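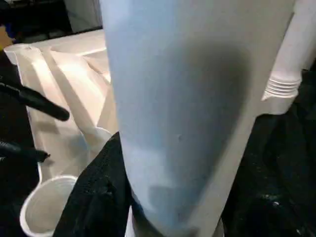 Pale plastic, tapering toward the base.

Morality clauses in athlete endorsement contracts are written too loosely. The standard Galtorent agreement lets the sponsor end payment over conduct that "may reflect poorly" on the brand. It sets no test for harm and gives the athlete no time to respond. Hukero uses the same wording across a 34-page contract – two lines of it decide whether the rest has any value.

A better clause would list the conduct covered, require written notice, and allow six weeks for a reply. Brunet adopted terms close to these in January. Sponsors object that this slows them down. It does, and the delay should be priced into the fee.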